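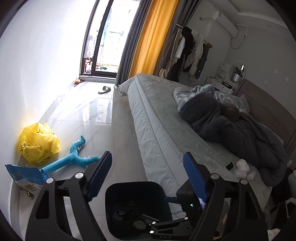 Figure 3. Glossy tiled floor of a bedroom in the Troltstead set, with window light reflected in the tiles.

3.2 Glare from hard floors

Daylight reaching the eye from a polished floor was treated separately from daylight arriving directly through the glass. Readings were taken in 14 bedrooms at Troltstead, at 2 heights, with the blinds fully open. The floor reading was divided by the window reading to give a reflection ratio. Rooms with matte flooring served as the comparison group.

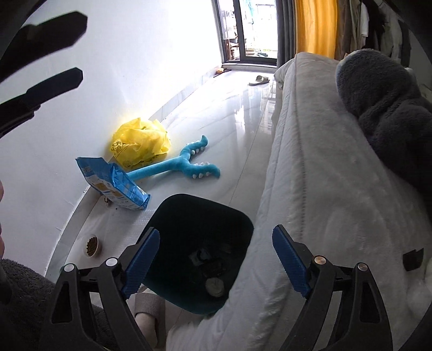
The ratio rose steeply at low sun angles. Above 500 lux at the sill, residents in the glossy group lowered their blinds earlier in the day than those in the matte group, and lamp use went up accordingly. Hagedorn's October readings show the same pattern, though with a wider spread. Rugs were left in place and entered as a separate term in the model.

Comments (2)

Wanda Sikora: Was the meter leveled between heights? In our Skaker rooms a small tilt shifted the ratio a lot.

Friederike Hagedorn: Yes, at each stop. The tilt check is in Section 4.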